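Folding Table Gallery: April

Welcome back to our little gallery, and thank you for stopping by! April has been a pants month for us, which I know sounds dull next to last month's scarves, but I have grown very fond of a soft, dusty mauve and of how it looks on a white tabletop. Have a slow look through, and pour yourself something warm first if you like.

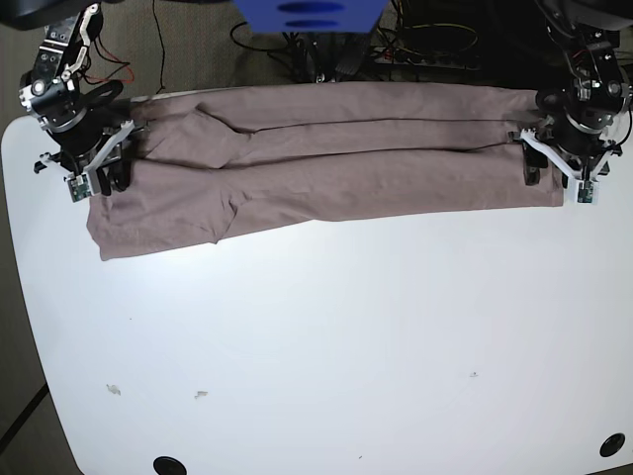
Mauve pants laid lengthwise, one leg stacked over the other.

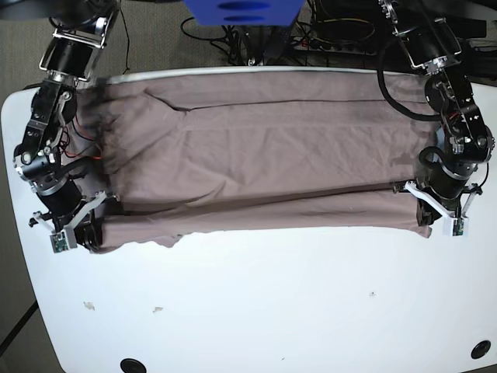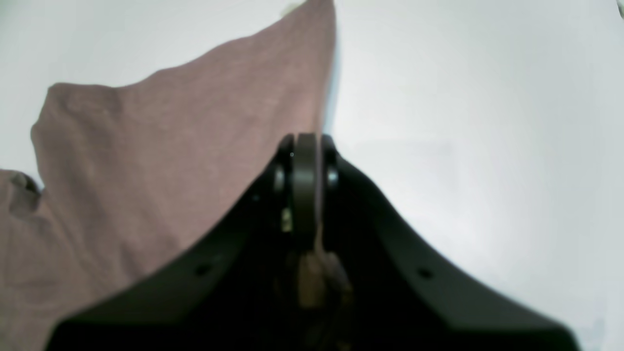 Close in, with a bit of something pale and tan showing in the shadow.

Arboleda Garment Care Club | Gallery pages

The first picture is my favorite, mostly for that thin dark seam running along the upper leg (I do love a seam I can follow with my eye). In the second, the taupe-mauve cloth is stretched wide across the table, with fine wrinkles all over and one long crease near the top. Soft fabrics like these keep every little line, so at home I smooth mine with the flat of my hand, from the seat down toward the hems, and then bring the legs together.

Kaan Sönmez looks after the gallery, which has grown to 86 pages now, and he is always glad to hear which ones you go back to. Sweaters are next, so do come by again!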